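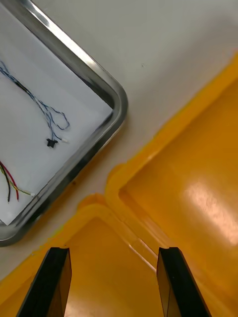 Back from the Lantern Float at Lavport. Held every year on the first weekend of October, on the grounds that the river is too high in spring and too smelly in summer. A few notes before I lose the feeling in my other foot.

The official count was 2,224 lanterns on the water. Last year's was higher, but last year they let people count the ones that sank.

For those who've never been: you write the name of something you'd like to be rid of on a paper lantern, carry it down from the church at Bodnár, and let it go at the old ferry steps. It then drifts twenty yards and gets stuck under the bridge, where you can visit it all week.

The walk down has 142 steps. The programme calls it "a gentle procession". The programme was written by someone who was driven.

The drummers from Duletti led us again. They know 6 tunes and are saving five of them for a special occasion.

Zoltán Hegyi gave the blessing of the boats, as he has for 51 years. It used to run to forty minutes. He has trimmed it to thirty-eight and expects to be thanked for it — and was, at length, by the mayor.

Food: plum dumplings, smoked trout on bread, and a soup that two villages both claim to have invented. Having had a bowl from each, I'd expect both to be trying to give it away.

The costumes were lovely, mind. Long green coats, tall felt hats, ribbons down the back for anyone married within the year. One couple from Omaseck had come in full dress with the baby in a matching hat. The baby had views about the hat and the hat ended up in the river with the lanterns.

Then the lights along the bank go off, everybody stops talking at more or less the same moment, and for a few minutes there's only the water and all those small flames going round the bend. I had something in my eye. Smoke, probably.

To whoever wrote "our Kevin's drum kit" on their lantern and launched it directly in front of me: I hope it works out for you.

The bus back was an hour late and full of wet trousers, mine included. The winter one is in February, upriver, on ice. I've already said I'm not going. I've also bought the socks.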